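Table wiping arms: gallery and budget notes

Skyrme has 60 tables in its break rooms, and the question on our desk since October is whether to put any equipment money toward an arm that cleans them. The Urkley team thinks so. I have my doubts, and I'd like people to look at the pictures before they look at the quote.
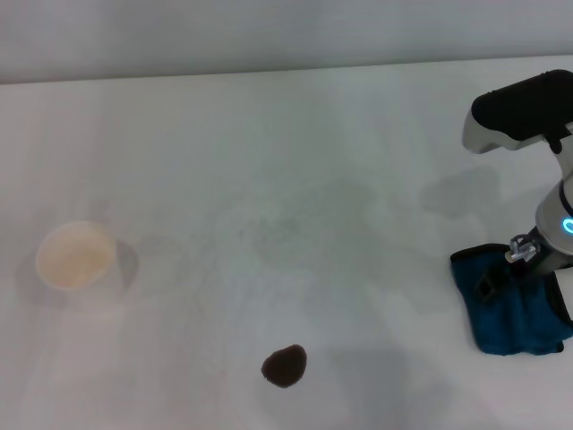
Gripper on the blue cloth, dark spill still on the table.

The quote from Destico comes to 362 a month per arm on an 11 month lease. That doesn't cover fingers, cloths, or the person who has to be there when it stops. Look at the gray streaks across the middle of the table, too. If we pay for wiping, I want to know who pays for the second wipe, and I want that in the contract before anyone signs.

Cups are a separate line in the Trerach plan, under "clearing." I would keep it separate. Picking up a cup and cleaning a table are two jobs, and the plan adds them together to get its savings figure.

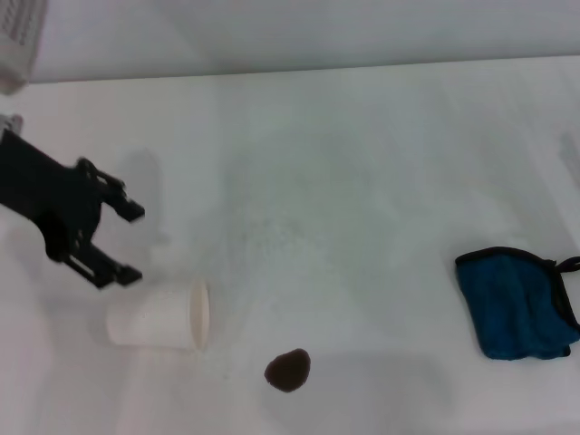 Destico

Paper cup on its side, black gripper open just above it, the blue cloth over on the right. The setup fee is 1182, charged once per site, and the sales sheet says it includes "standard tableware." Does a tipped cup count as standard? We asked twice and got the same brochure both times.

For now I'd budget for one arm, one room, one lease term, and no option to extend. Send me your spill counts by room if you keep them. The Urkley numbers leave out weekends and I can't make them add up.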